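Why does cloth crease?

Leave a piece of cloth alone for five minutes and it will find a way to wrinkle. Drop it, sit on it, stuff it under your bed and tell your dad you put it away — it will remember. To find out why, we have to look very closely at what cloth is made of.
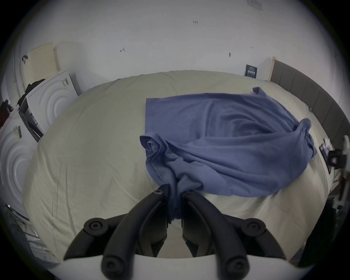
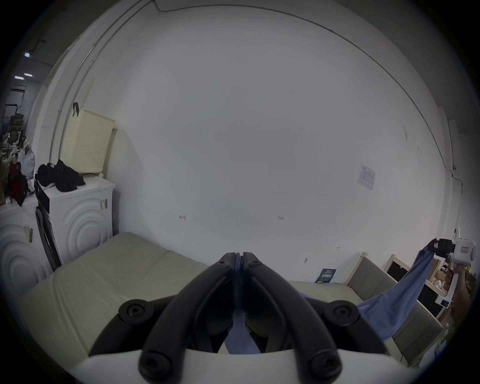

Blue cloth, pinched and folded. Soft fabrics bend wherever you hold them.

Tiny threads, tinier hairs

Pull at the hem of an old T-shirt and a thread will probably come loose. (Choose your own T-shirt for this, not your sister's.) Now untwist the thread. It comes apart into fine hairs called fibres.

If the shirt is cotton, those fibres grew on a plant. Each one began as fluff around a seed, minding its own business, with no idea it would end up with tomato sauce on it.

Zoom in further than your eyes can go and you'd find that a cotton fibre is built from long chains called cellulose. The chains lie side by side, and they cling to each other with weak little links, a bit like kids holding hands in a line.

The hand-holding problem

When you bend cotton, some of the chains slide past each other. They let go of the hand they were holding and grab a new one. If the cloth stays bent for long enough, they get comfortable. Now the bend is the new normal, and you have a crease.

Water makes this much easier. It sneaks in between the chains and loosens their grip, so they can shuffle about. When the water dries up, they grab hold again in whatever position they happen to be in. A damp shirt left in a ball will dry as the shape of a ball. The shirt thinks it has done a good job.

So how does an iron work?

An iron uses the same trick in your favour. Heat and steam help the chains let go, the flat metal pushes the cloth smooth, and the chains link up again as it cools and dries. A cotton setting on an iron can get to some 200 degrees Celsius, so that part is for grown-ups. You can be in charge of advice.

Why doesn't my soccer shirt crease?

It's probably polyester, a kind of plastic. Polyester hardly soaks up any water, and its fibres like to spring back to the shape they were given at the factory. Wool is springy too, thanks to the natural curl in each fibre. Linen, which comes from the flax plant, creases if you look at it in an unfriendly colour of light.

Try it yourself

You need 2 old hankies, both cotton, and a spray bottle of water. Scrunch one up dry. Spray the other until it's damp, then scrunch it up as well. Leave them both overnight and open them in the morning. Which one looks more like a map of the mountains?

Words to know
Fibre: a very thin hair of material that can be spun into thread.
Cellulose: the stuff that makes up much of a plant, including cotton.

Written by Cledwyn James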